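Oldale survey looks at how often cat owners brush their pets' teeth

Posted Jul 9, 2026 | Companion animal health | Short reports
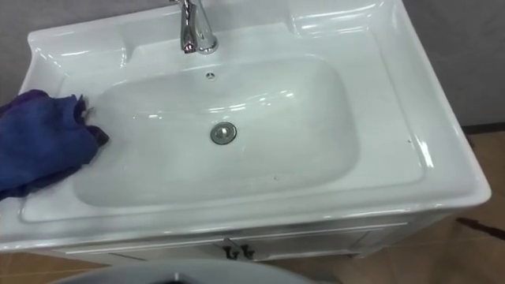 Most cat owners who took part in a new survey know their cat should get some kind of tooth care at home. Far fewer do it. That's the short version of a report out this week from the Oldale Small Animal Group, which asked 275 households about brushing, dental treats, vet checks and what gets in the way.

The survey was put together by Yiğit Ağca, a veterinarian who has spent the last few years on feline mouth disease, with help from two clinics, Tesport and Skunau. Owners filled in one form when they signed up and a second one 23 weeks later. Both forms were online. Each owner answered for one cat only, even if there were four at home.

Quick rundown of what was asked:
Age, breed and sex of the cat, indoor or outdoor
Diet, wet or dry or both
Last vet visit and whether the mouth was looked at
Any home tooth care, how often, what product
If none, why not
Signs the owner had noticed, such as drooling, bad breath, dropping food

The headline result. On the first form, 60 of the 275 owners said they had brushed their cat's teeth at least once in the month before. Daily brushing was rarer than that, and the report lumps it in with "several times a week" because the groups got too small to say much about. Dental treats were more popular by a long way. Water additives came up too, mostly among people who had been told about them at a clinic desk.

Reasons for not brushing were pretty much what you'd guess. The cat won't allow it. Owner doesn't know how. Owner tried, got scratched, quit. A good number said it had never been brought up at an appointment, and that's the part Ağca wants clinics to look at.

"We hand people a leaflet and a tiny toothbrush and send them out the door," he said by phone on his lunch break. "Then we see the cat a year later and the brush is still in the bag. If I show somebody once, with their own cat, on the table, it goes better. It takes a few minutes. Those minutes are hard to find, I know that."

The group is careful about this point. The survey didn't test whether a demo at the clinic changes what owners do. It asked if they'd had one, and owners who'd had one were more likely to be brushing. Could be the demo. Could also be that people who ask for a demo were going to brush anyway. The write up says so in plain words, twice.

Kittens versus older cats

Cats that were first handled around the mouth before they were six months old were more often described as "easy" or "okay" with brushing later on. Owners were recalling this from memory, sometimes from ten years back, so take it with some salt. Ağca does. He'd like to follow a group of kittens from the first vaccine visit on and see what happens, with owners keeping a simple log.

Older cats weren't written off. Several owners in the survey started with a cat past its tenth birthday, and the comments section has a few good ones. One woman spent most of a winter just getting her cat to lick paste off her finger before a brush came anywhere near. Another gave up on the brush completely and uses a bit of gauze. Both still at it on the second form.

Two owners reported that starting to brush was how they found a broken tooth. Both cats were taken in. The report doesn't follow the cases any further than that.

Between the two forms

The second form was shorter and mostly asked what had changed. Some owners who weren't brushing had started. Some who were brushing had stopped. The most common reason for stopping was a change in the household, a move, a new baby, a new job with different hours. The cat being difficult came second. Cost hardly showed up for brushing, though it was the main complaint about cleanings under anesthesia, where owners also worried about risk, especially with older cats.

Not everyone came back for round two, and the report has a table on who dropped out. Younger owners, mainly, and people with more then one cat. The authors think the people who stayed are likely keener than the average owner, so the real-world brushing numbers may well be lower than what they got.

Also a limit, nearly everyone was recruited through the two clinics or their mailing lists. So these are people who already go to a vet. Households that never go aren't in here at all. The form was in English only, which Ağca calls "a hole we should have filled before we started."

What owners are told

Part of the survey dealt with where advice comes from. Vets and vet techs were named most, then websites and video, then friends and breeders. Owners who got advice from more than one place often said it didn't match. One was told to brush daily, another weekly, another not to bother if the cat eats dry food. That last one bugs the group quite a bit. The report says dry food alone shouldn't be counted on as tooth care and that clinics in the same area should at least try to say the same thing.

Human toothpaste came up as well. A handful of owners had used it or thought about it. Don't. It isn't made to be swallowed and cats will swallow it. Use one made for cats, and ask the clinic if you're not sure which.

The group's own advice for people starting out fits on half a page and is printed at the back of the report:
Pick a calm time, after a meal or a play session
Start with touching the lips and cheeks, a few seconds, then stop
Let the cat taste the paste for some days before using a brush
Outside surfaces of the teeth only, no need to pry the mouth open
Stop if gums bleed a lot or the cat seems in pain, and book a check

Breeders weren't surveyed this time. Ağca said a cat breeder he knows, Coşkun, has been getting kittens used to having their mouths handled before they go to new homes, and he'd like to get her buyers and a few others into the next round. No promises yet on how many.

What's next

Money has been set aside for a follow-up with up to 500 households, and this one will include people found outside of clinics, through shelters and pet supply stores. Shelter adopters are of special interest. They often get a cat with an unknown history, and the first weeks at home might be a good time to start, or a terrible one. The group doesn't know and says that's why they want to ask.

There will also be a trial arm, if it gets approved. Some owners would get the usual leaflet and some would get a hands-on demo plus a phone call two weeks later. Mouth checks would be done by a vet who isn't told which group the cat is in. That would get around the biggest problem with the current survey, where everything comes from owners and no one looked in any mouths.

Sign-up for the follow-up opens later in July. Cats need to be over eight weeks old and not under treatment for a mouth problem when they join. Dogs are not included. The group has had emails about dogs already and asks people to please stop sending them, a dog version may come later.

Tesport and Skunau are both taking names at the front desk. Owners who did the first survey can join again but will be counted seperately. There's no payment, though everyone who finishes both forms gets a written summary of the results and a tube of cat toothpaste, choice of chicken or fish.

The full report, with the tables and both forms, is free to read through the Oldale group's site. Corrections and questions go to the same place. An earlier version of this item gave the gap between forms in months, it's weeks.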